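Parcel corner at Hornura, in pictures

I promised Karla Meléndez I'd finally put up something from the packing side of the building, so grab a coffee! I started at Hornura in April to help with outgoing orders (mostly small stuff, mostly in plastic mailers) and I've gotten weirdly fond of the place. It's all bags and tape and numbers on labels, and by mid-afternoon you can't find your own pen. We're up to almost 2000 parcels a month now, and every one of them gets weighed.

The weighing table

Green table, green crate, green belt – I don't know who picked the color but they were committed! The scale with the shiny steel tray is my favorite thing in the building. I love those light-colored number keys, and I still don't know what half the blue ones do. Braulio Camacho has tried to teach me 3 times.

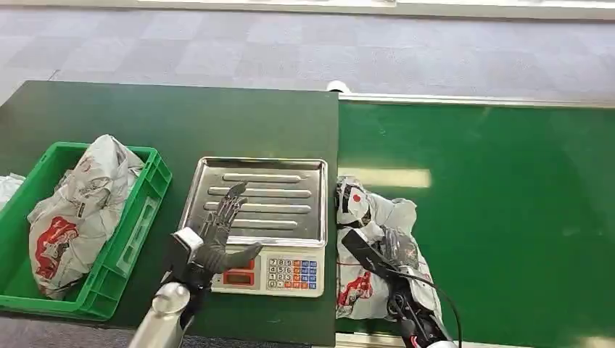 Pipes and plastic

Okay, so this one is for the people who like the unglamorous corners (hi, Rocío!). Dark gray pipes, a ribbed hose, and a big crumpled sheet of pale plastic tucked in around all of it. I could look at those folds all day, the way the light goes nearly white on one side and then everything drops into shadow by the bend. Halima Ogola says I have strange taste and she's probably right. 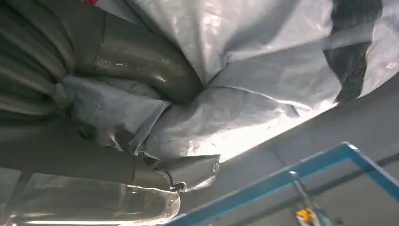 Anyway, back to the mailers, which are what everybody writes to me about. We use the soft plastic kind for anything that won't break, and boxes for the rest, and yes, I've asked about paper ones. Hưng Trịnh has a stack of 40 samples from Medve that he wants to try on the lighter orders first. If they hold up I'll post a few of those next, along with the tape shelf, which Karla says is a disgrace and I say is a system.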